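Myfanwy Lewis
April 20, 2022

Okay, small business licence thread, for anyone selling stuff from home in Stelley. I've just done my renewal and I have opinions (and a cold cup of tea).

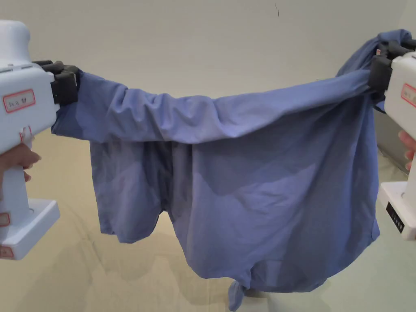
So I do clothing alterations and a bit of resale, mostly evenings. Last year I made $1,472 all up. Not exactly retiring on it!

2/ Stelley council has a home trader permit for anyone under $2,000 a year. I'd been paying for the full licence the whole time. THE WHOLE TIME. The full one is $200, and you have to hand in a turnover statement every November as well.

3/ The form is two pages. Page one is fine. Page two asks for your "principal trading colour" and I stared at it for ages before I rang up. It's a typo for "category". They know. They're reprinting it.

4/ If you also do the Dondari market, that's a separate stallholder permit, even though it's the same council and the same counter, same bloke stamping it.

5/ Someone's asked what happens if you go over the limit halfway through the year. You ring them, pay the difference and they swap you onto the full licence. My neighbour did it after a big Christmas and it took her one phone call.

6/ Right, off to hem some trousers. Bring your own pen to the counter, theirs is on a very short chain.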